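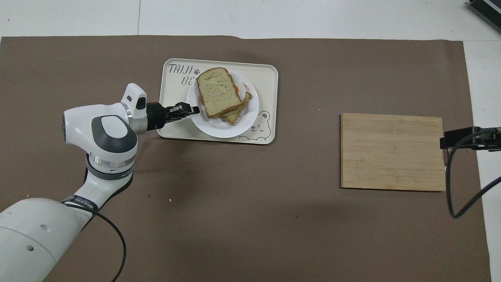 Gemechu Tesfamariam reckoned that if you want to know whether a robot has learned anything, you should hand it somebody's lunch and move the plate. He said it to me over the phone one evening in May, when I was moaning about my success rates, and I've pinched it for this chapter because I haven't found a better way in.

Chapter 7
Moving the Plate: How to Test What a Policy Has Learned

Up to now we've been teaching. Chapter 6 left you with a pile of demonstrations, a trained policy and (I hope!) a warm feeling. Now we have to find out how much of that feeling you've earned, and I'll warn you that this is the part of the work where I have been wrong most often and most loudly.

The job we'll use all the way through is the sandwich transfer. There's a sandwich on a round white plate, the plate is on a tray, and a bare bamboo board lies off to the right. One arm, two fingers. The sandwich should end up on the board with both slices still together. It sounds like nothing at all, and you could do it half asleep, but bread is horrible stuff for a gripper. It squashes, it sheds crumbs, the top slice slides off the bottom one, and the rim of the plate is sitting exactly where your lower finger would like to go.

We ran this at Restholm with a policy called Stustura, trained on 748 demonstrations. On our first test it managed 583 of them when we played the same starting positions back to it, and I went home very pleased with myself. Then I read my own notes properly. I had tested it on the layouts it was trained on! All that number told me was that Stustura had a decent memory.

So we started again with what I now call the moved plate test, and the method is simple enough that you can try it with any arm you can get your hands on. You draw up 200 fresh layouts before you run a single one. In the first 100 you shift only the plate, a little at a time, and leave the board alone. In the other 100 you leave the plate and turn the sandwich, so that the crusts point somewhere new. You write down what counts as a success before you start, and you stick to it, even when the arm does something so nearly right that you want to cheer and tick the box anyway.

The results come in two heaps, and they didn't look alike. Stustura coped well with a moved plate. Turning the sandwich upset it badly, and most of the failures happened at the same moment, with the fingertips at the rim and the approach angle a touch too steep. A single overall score would have hidden that completely. I'd have gone off to collect more demonstrations of everything, when what I needed was more of one thing.

Worku, the second policy, failed in quite another way, and we'll get to it in section 7.3. Flernent is the scoring sheet we fill in by hand, and there's a blank copy at the back of the book for you to scribble on.

Before you read on, pick a small job from your own kitchen and jot down what you'd change between tries, one thing at a time. Keep the list handy, as we'll be using it in 7.1.

7.1 Choosing what to vary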